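Notebook, bench 2, pick tests
2019-02-27

Grip fault again on the Pidton arm. Ran the plate-and-cube task with the green cube, 70 tries. Log says 59 good grips. I don't believe the log. It calls a grip "good" when the fingers stop short of fully closed, and they will also stop short if they pinch the plate. I caught it doing that twice with my own eyes and both are down as successes.

The trouble seems to be height. Paper plate is thin, the middle isn't really flat, and the base sits wherever it likes depending on how the plate got put down. The arm goes to the same height every time. If the base is up a bit, the fingertips push into the paper. If it's down, they close high on the cube and it squirts out toward the rim. Then the arm lifts, carries nothing over to the bin, opens, and reports done. Lovely.

Jarosław thinks it's the camera offset and wants to redo the calibration. We did that already after the last round and the numbers hardly moved. I'd want to see it fail on the bare table before blaming the camera, and so far it hasn't.
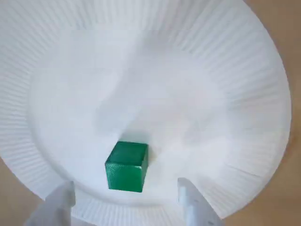 Uliana Bilyk
Test technician, Velinberg bench group

Approach looks fine to me at this stage, open fingers either side of the cube with plenty of room. So sideways aim isn't where I'd spend the afternoon. Whatever goes wrong goes wrong after this.

The Gasser note says to raise the grip force. Tried 32 tries at the higher setting. More plates creased, same kind of misses. Put it back.

One safety thing, and I want it written down: on the last bad one the plate came up with the fingers, I reached in to pull it free, and the arm started its next move. It was waiting, not stopped. The screen said "idle" for both. No injury, but my hand was in there. Until somebody shows me different, "idle" means nothing and we hit the stop before reaching in. Tape label is on the bench now.

To do:
- tape a plate down flat, rerun, same cube
- check the cube is there after lift, not just finger gap
- ask Jarosław where the "99 percent" in the May plan came from. Not from this bench.

Recent entries
Duvotow feeder, jam at second gate
Finger pads, wear check
Stop button wiring, bench 2
Camera offset, second try

Velinberg bench notes | Contact: bench 2 desk | Back to top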